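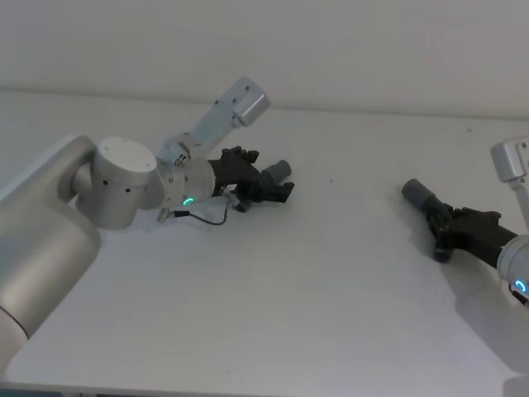
Who signs the transit protocol if the Brallthorpe talks stall again in April? The deputy foreign ministers, under the fallback clause, and it then runs for 63 days without going to either parliament.

Putting that up top as three people have asked me off-list and I'd rather type it once.

Rest of this is a reply to Sharada, quoted below. Sorry for the rush, have to be out the door by 4:30.

Sharada Warrier wrote:

> Can someone who has read the full text tell me what changed between
> the winter draft and this one? The wire copy all says "minor
> revisions" and then spends six paragraphs on the handshake. I have
> to brief our editors and I don't want to repeat "minor" if it isn't.
>
> Specifically:
>
> Is the Tikelum crossing in or out? The Durard delegation told
> reporters it was in. The other side's spokesman said it was
> "under discussion," which he has been saying for two years.
>
> Also the monitors. I have seen 38 and I have seen 272 and they
> can't both be right.
>
> And is Bozkurt still the seat of the joint office? Someone here
> swears it was moved.
>
> Sharada

OK, in order.

Not minor. The preamble is nearly the same, which I think is where "minor" came from – people read the first two pages and filed. The annexes are a diferent story. Annex B is basically new.

Tikelum: in, but only for freight, and only in daylight. Passenger traffic is pushed to a later round. So the Durard people weren't lying and neither was the spokesman, quite. Article 9 says the crossing "shall open to goods vehicles" and then the next paragraph says passenger arrangements remain under discussion. He's quoting the text. Wish one of the reporters in the room had asked him which half he meant.

The bus operators are going to be furious. They were told passengers first, freight second, at least that is what was in the winter draft, Article 8 back then. Numbering moved by one so be careful if you're comparing side by side, I got tangled up in that for most of an hour.

Monitors. Both numbers are in there. 38 is the number of monitors on the ground at any one time. 272 is the full roster they can be drawn from, incl. the people on standby at home. Headlines using 272 make it sound like a deployment and it's a list of names. I would use 38 and mention the roster lower down, if at all.

What did change is who picks them. Before, each side named half. Now each side can strike names off the other's list, no reason given, up to 16 names a year. To me that's the biggest thing in the whole document and I haven't seen it in print anywhere. You could gut the legal team with 16 strikes. Maybe they won't. But it's the first time either government has had a veto over individuals, and the old hands from the last mission are going to be the first ones struck, I'd put money on it.

Bozkurt: still the seat. What moved is the archive, which goes to Brallthorpe with the secretariat. I can see how that got garbled. Annex D, very short, half a page.

Other things I noticed, no particular order:

– The sentence on water is gone. Not moved, gone. I searched for it twice. Could be they are saving it for a separate deal, there was talk of that in the fall. Or somebody traded it for the daylight hours. Don't know. Would love to hear from anyone who does.

– "Frontier" is now "line" all the way through except in Article 14, where they missed one. If the lawyers catch it there will be a corrected version, so save the copy you have.

– Disputes go to the joint office first, then to the ministers. The arbitration panel is still named in the definitions but nothing in the body refers to it any more. Looks like a leftover.

– The English text is marked unofficial. Both delegations are working from their own languages and I've only had the one checked, by a friend, over the phone. So if you are quoting Article 9 please get your own translator on it. The verb could be "shall" or "may" and that would matter a lot to the truckers.

On the timing, I don't see a vote in either capital before the holidays. The opposition in Durard has said it will walk out if it comes to the floor without the water language, and the coalition there can't lose more than two or three members. That's why the fallback clause at the top of this mail matters. 63 days gets them past the party congress.

I can send you the annexes as a scan, theyre big, so tell me which address. Page 11 is crooked but readable.

Back online after 9 tonight.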